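招人:企业估值助理(急,尽快到岗)

Kerkdale 做中小企业买卖顾问,客户大多是想把店或厂子转出去的老板,也有来找标的的买方。年底单子多,现有的人忙不过来,估值组要加 2 个人。

做什么:
整理卖方给的三年报表,调整项目一条条列清楚(老板工资、家属挂名、一次性支出这些)
算可支配现金流,套倍数,出初稿
查同行业成交案例,录进 Paisan 库。库里现在 700 条,分类有点乱,进来以后要边用边理
跟卖方打电话要材料。这块占时间最多,怕打电话的慎投
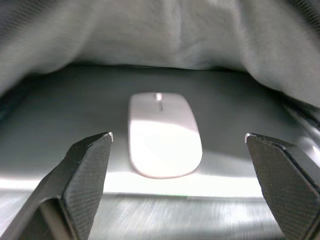 要求:
会计、金融相关专业优先,别的专业有经验也行
Excel 要熟,透视表、查找函数不用教
看得懂小公司的账。有的客户只有流水和一个本子,要能从里面理出东西来
中文书面表达清楚,报告是给老板看的,少用术语
能保密。标的名称在签意向书之前一律用代号,跟家里人也别讲

做过餐饮、洗衣、汽修这类门店转让的,请在简历里写明,优先约面。有评估师证加分,没有不影响。

待遇:
底薪面议,看经验。成交项目另有提成,比例面试时候讲
试用期 2 个月,社保从入职当月交
每周到办公室 4 天,剩下一天可在家做
出差不多,偶尔去外地看厂,车票住宿公司报
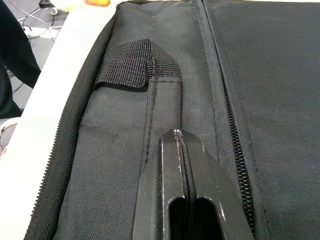 黑色拉链包

流程:
先投简历,合适的发一份练习题,是个小加工厂的三年账(数字改过),限时 60 分钟,算出调整后现金流再写半页说明。倍数选多少没有标准答案,理由要写出来。交了以后我们会尽快回复,过了就约面试,面试一轮,估值组和 Cundia 项目的负责人一起谈。

Cundia 是我们给买方做的标的筛选服务,明年3月上线,新人到时候也会参与一部份,主要是核对卖方填的表。

不招兼职,不招实习。中介勿扰。

简历请用 PDF,标题写“估值助理+姓名+最快到岗时间”。薪资期望写个数字,别写“面议”,省得来回问。之前写过的分析报告可以附一份,客户信息请务必先涂掉,没涂的我们不看。

联系人:Anong Nuchit(估值组),简历从本站“加入我们”页面上传就行,不用再另外发邮件。电话咨询请在工作日下午打总机转估值组,上午基本都再开会。

招满即止。
发布日期:2021年10月11日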